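Notes for Tuesday's session, week 3 - Trays and Table Setting

Okay, so last week we did folding napkins and I talked way too long, and we never got to trays. We're doing trays today! Bring the handout back next time, because the bit on spacing comes up again when we get to breakfast service.

## Start with the tray, then the plate

I always tell people to pick the tray first. Everybody wants to start with the plate (I did too, for years) and then you end up with a big dinner plate hanging over the rim and no place for a fork. Put the tray down, look at how much flat surface you really have inside the raised edge, and choose a plate that leaves you a strip on one side for the utensils.

For a light meal or a snack, a small round plate is plenty. Plain white is my favorite on a tray that already has something printed on it - a word, a little animal, whatever - since the tray is doing the decorating for you. Don't fuss about covering part of the design.

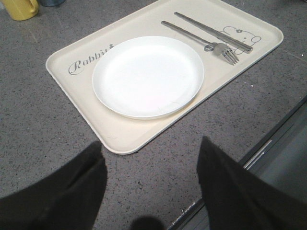

Utensils go next to the plate, side by side, all pointing the same way. I like them close enough to the plate that you can pick up the whole tray without anything sliding around, but with a finger's width of space so you can grab a handle easily. If you're setting a tray for a kid or for someone eating in bed, ask which hand they use! Edin Stoyanova pointed this out in my July class and I've been asking ever since.

## Carrying

Two hands, thumbs on top of the rim. Heavy things go toward the middle, and a cup goes on last, after you've checked the tray is level. We'll practice walking the length of the room and back, 10 trips each, first with an empty plate and then with water in a cup (bring a towel, please).

## Wiping down

Plastic trays pick up scuffs and smudges - that's just life with a tray. Warm water, a drop of dish soap, a soft cloth, and go around the inside of the rim where crumbs hide. Skip the scrubby side of the sponge on anything printed.

For next time: set 2 trays at home, one for breakfast and one for soup, and jot down what you had to move around. The soup one is harder than it sounds.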